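Garon advance-fee mail collection

README, third release, July

The Garon collection holds the text of advance-fee letters sent by email: inheritance claims, stranded widows, unclaimed deposits, lottery wins and late contractors' payments. It was put together for people who build mail filters and for those who teach office staff what these letters look like. Santino Olivares maintains it.

What is in the release

There are 53 folders, one per sender group. A sender group is a set of letters that share most of their wording, even where the names and bank details differ. Each folder has the letters as plain text files and a short notes file. The largest group has 39 letters in it. Several groups have only one, and we have kept those because they may be matched later on.

Letters are stored with the spelling and spacing of the original. Please do not correct them. Odd capitals and missing full stops turned out to be among the best signs that two letters came from the same template, and the first release lost some of this when an editor tidied it up.

Where the letters came from

Most were forwarded by readers of the Tandirus mailing list. The rest came from an old office inbox at Benítez, a small lettings firm that closed its public address and passed us the junk folder. Anything written by a real customer was removed before we received it.

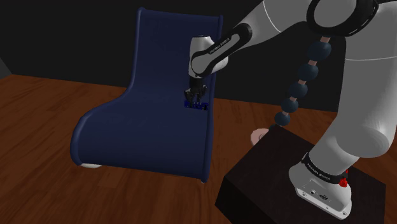 Robot arm and navy chair, computer render.

How letters are labelled

Every letter has one story label and one request label. The story label says what the writer claims: inheritance, illness, business partner, prize, loan, or other. The request label says what they want first: a reply, a phone number, bank details, a fee, or a copy of an identity document. If a letter asks for more than one thing, the label goes to whichever comes first in the text.

Two people labelled each letter on their own. They disagreed on 14 letters, nearly all of them illness stories that turn into inheritance stories halfway down. Those are marked "split" in the notes file and carry both labels.

What has been removed

Email addresses, phone numbers and account numbers are replaced with a tag in square brackets. Names of recipients are replaced too. Names used by the senders are kept when they are plainly made up, and taken out when they match a real person - some letters borrow the name of a bank officer or a solicitor who has nothing to do with it. Attachments are not included.

Known problems

The collection is English only. It leans heavily towards inheritance letters, so a filter trained on it alone will do badly on fake invoices and parcel notices. Dates are missing from the Benítez letters. Folder 30 has two copies of the same file under different names; this will be fixed in the next release.

Using it

The files open in any text editor. The Florkutier script in the tools folder joins them into one table, with a row per letter. Run it from the top folder or it will not find the notes.

Please do not write back to any of the senders. To report a mistake or ask for a letter to be taken out, contact Santino through the list. Requests are read on Thursday.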